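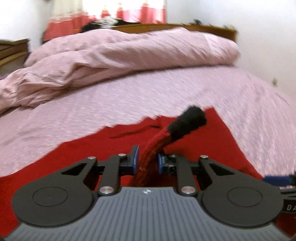
By the Callarow product desk | Wool care | Updated July

Stisska Wool Comb and Wash Set

Price: £110 for the set
In the box: cedar comb, 200 ml bottle of Prirum wool wash, cotton storage bag
Item no. 861

We stock this set because customers kept asking for it, and we have used one in the shop long enough to have opinions. Some of the claims on the maker's leaflet hold up. Others we would take with a pinch of salt, and at this price you ought to hear which before you order.

The comb

A good tool. The teeth are cut fine on one side and coarser on the other, and the wood sits well in the hand. It takes bobbles off a plain knit without much fuss, provided the jumper is flat and you work in one direction with hardly any pressure. Press hard and you will pull fibres up that were perfectly happy where they were, which gives you a fresh crop of bobbles within a few wears.

The leaflet says it is "safe for all knits". We don't agree. Keep it away from lace, loose cable work, mohair and anything with a brushed finish. On a loosely spun yarn we snagged a stitch on the second stroke. The leaflet also says the cedar will keep moths off while the comb is in the drawer. Cedar loses its smell, and a faint smell of cedar has never stopped a moth in any drawer of ours. Clean clothes and a sealed bag do far more.

The wash

Prirum is a no-rinse wash with a light lanolin content. It does what it says, but so do several cheaper ones. The bottle is small and the dose is 2 capfuls to a basin. The maker suggests washing wool after every few wears. That sells a lot of wool wash. Most jumpers want airing overnight and a proper wash when they are dirty.

With reds and other strong colours, test the inside of a cuff first with a damp white cloth. "Colour safe" on the label refers to the wash. It can't speak for whoever dyed your cardigan. Dry flat on a towel, and don't put a newly washed red one down on pale bedding unless you like pink sheets.

Does it need to be a set?

Probably not. The comb can be bought alone from the Stisska page, and if you already have a wash you get on with, that is the one to buy. The storage bag is thin cotton with a drawstring. It is fine for keeping the comb in and too small for a jumper.

People also ask how it compares with the Pugh battery shaver. The Pugh is quicker and will go through a badly pilled sleeve in one evening, but it cuts, so each pass leaves the fabric a little thinner. For old work jumpers we would use the shaver. For something you want to keep, the comb.

Returns: unused sets only. We can't take back an opened bottle.

Comments

woolgatherer: Bought the comb on its own after reading this. Works on my lambswool, useless on acrylic.

T. in the hills: £110 is silly money. My gran used a dry sponge.

mothbitten: Can confirm about the cedar.

Related items
Stisska comb, single
Prirum wool wash refill
Pugh battery fabric shaver
Callarow flat drying rack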